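Thread on wood movement, mostly for people who own a moisture meter and don't trust it. Flat panels, solid stock, indoor use. Carcass construction is a separate thread. 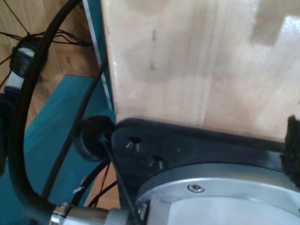 Leonor Vilela
@leonorvilela
February 20, 2019

1/ Wood does not respond to relative humidity directly. It drifts toward an equilibrium moisture content (EMC) set by humidity and, to a lesser degree, temperature. The EMC tables are old and still fine. Print one and tape it inside a cabinet door.

2/ Lengthwise movement is small enough to ignore in furniture. Across the grain there are two numbers, radial and tangential. Tangential is the larger, in many species close to double the radial. Flatsawn boards move mostly at the tangential rate, quartersawn mostly at the radial.

3/ Working formula: change in width = width x coefficient x change in moisture content. Good enough between 6 and 14 percent. Outside that range the curve bends and you should look up the full shrinkage values.

4/ The test panel at the Clekov shop is 930 mm wide, flatsawn, glued up from narrow boards, oiled on both faces. I left a Skirnham logger next to it over the heating season and pulled 1,555 readings.

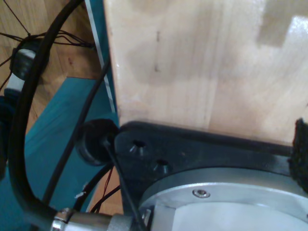
5/ Lowest humidity on the log was 20 percent, in February, overnight. The panel did not notice. A dip that lasts a few hours affects the outer skin and little else. What matters is the average over weeks, and for thick stock over months.

6/ Total change in width over the season was 5 mm, measured with the same steel rule at the same pencil marks. The formula gave a slightly higher number. I put the difference down to the core lagging behind the surface, but I didn't cut the panel up to check.

7/ Finish slows the exchange of moisture. It does not stop it. Oil slows it very little, film finishes more. Finishing one face only is a common cause of cupping: one side gains or loses faster and the panel curves.

8/ Fasteners. If a solid panel is screwed to something that doesn't move, fix it at one point and let the others slide. Slotted holes, long axis across the grain, pan head screw and washer. A countersunk head centers itself in its hole, so a row of them across the grain locks the whole width.

9/ Plywood is a different case. Alternating plies restrain each other and in-plane movement drops to a fraction of the solid figure. Warp is still possible if the layup is unbalanced or one face gets veneered and the other doesn't.

10/ Meters. Pin meters read the wettest path between the pins. Pinless meters average over a depth and want a density setting. The Clitik pinless I use reads high on anything dense until you enter the correction. Check the species table before blaming the lumber yard.

11/ Kiln-dried means dry on the day it left the kiln. The Uzor lumber I bought last had been in an open shed. I stickered it indoors and weighed one offcut weekly until the weight held steady. A kitchen scale does this fine.

12/ Spreadsheet with the coefficients I use is in my profile. Column D is tangential. An earlier copy had C and D swapped, so delete it if you have it.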